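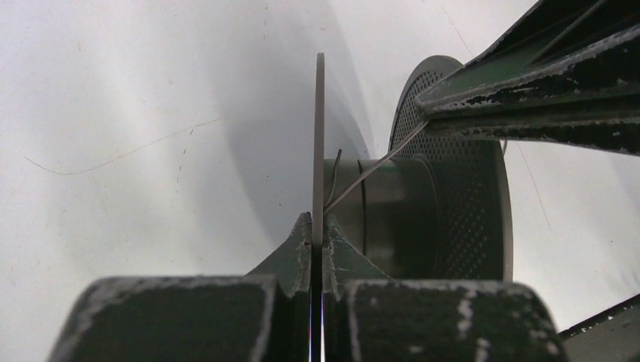

Liis Uibo says Zedo is a toy and I should stop telling people to buy it. Fair. Read her comment under my first post, she makes the case better than I will. I still like it. Quick review, typing this between two meetings so bear with me.

What it is: software. Desktop program for building small learning agents that start out knowing nothing and poke at a simulated room till they pick something up. Curiosity-driven stuff, object permanence, goal guessing, that whole developmental crowd. You give the agent a body (a blob with two arms, basically), a room, a few things to bump into, and a reward for being surprised. Then you wait.

Had it since October. Version 2. Paid for it myself, 89 dollars for the single seat license. The school one is more and I didn't ask.

Setup

Easy. One download, one restart. It wanted a newer graphics driver and said so in plain English, thank you. First agent running before my coffee was done. The tutorial with the ball behind the screen is great, do that one first and skip the "welcome tour," which is eleven pop-ups and a survey.

Rooms

Best part by far. Drag walls, drag furniture, set what opens and what doesn't. There's a door with a latch that my agent ignored for a whole night and then would not leave alone. I ran that one for 700 episodes and the curve goes flat, flat, flat, then a cliff. Saved the plot. Showed it to my wife, who was polite.

You can put a second agent in as a "helper" or a "watcher." Watcher mode is where I've spent most of my time. The idea is it learns to guess what the first one wants. Mine guesses "the ball" for everything. Right pretty often, to be fair, there's a lot of ball in that room.

Curiosity slider

Hmm. It's one slider, low to high, and the manual doesn't say what the numbers mean. Low and the agent sits in a corner. High and it stares at the flickering lamp forever, the old noisy TV problem, and I'd have thought version 2 would handle that by now. Fix is to turn the lamp off. Not much of a fix if the lamp is what you're studying.

Chibuzor Eze posted a config file on the user forum that splits the slider into novelty and learning progress. Use it. Night and day. Should be in the box.

Speed

Ok on my machine, nearly 105 steps a second with one agent and the viewer closed. Open the viewer and it crawls. Two agents and the viewer, forget it, go have lunch. Rhiannon Ellis gets better numbers on an older computer then mine and neither of us knows why.

Saving and exporting

Autosave is off by default. WHY. Lost a full run to that. Turn it on first thing, it's under View for some reason. Export to spreadsheet works, but the column names are cut short so you get "surp_m" and "surp_mx" and have to guess. Support answered me in a day, nice person, said it's on the list.

Compared to Sinonero

People keep asking. Sinonero is free, has way more knobs, and you'll be writing code by the second page. If you want to publish something, use that. If you want to see the idea work with your own eyes or show it to a room of teenagers, Zedo. I've got both installed and open Zedo more. Haven't tried Saltier, stop emailing me.

One gripe with the box copy

"Grows a mind on your desktop." Come on. It grows a blob that likes a latch. I find that plenty interesting and so will a lot of folks, no need for the big talk. Same blob can't cope if you paint the door a differnt color, which tells you how much it understood.

Good: rooms, watcher mode, the ball tutorial, support.
Bad: slider, viewer speed, autosave, column names.
Would I buy it again: yes. At full price, yeah, probably.

Will add a note on the sound module once I get it to load. Error 2 every time so far. If yours works tell me what you did.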